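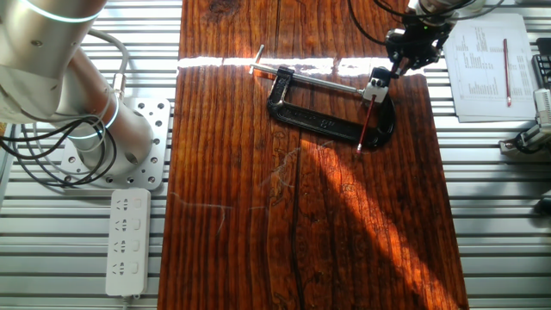 Home News Features Workshop Subscribe

Janaína Andrade keeps the rules for the robot benches at Fleken to one side of paper. The version before hers had 55 clauses, and she doubts many people got past the second page.

Her first rule is that hand tools and arms may share a bench only when somebody has written down which tools, and where they lie at the start. A clamp or a pencil can go on the work surface if it is part of the job. Mugs and phones can't.

Cables come next. They must be checked through the arm's full reach before the first run of the day, at the slowest setting. Power strips stay off to the side, with the switches facing the operator.

Andrade logged 3267 runs under the old rules and found that most stoppages came from things left on the bench – seldom from the arm itself. Plullard has since asked for a copy. Hajdu wants one too, with a section added on lighting, and she is writing that in January.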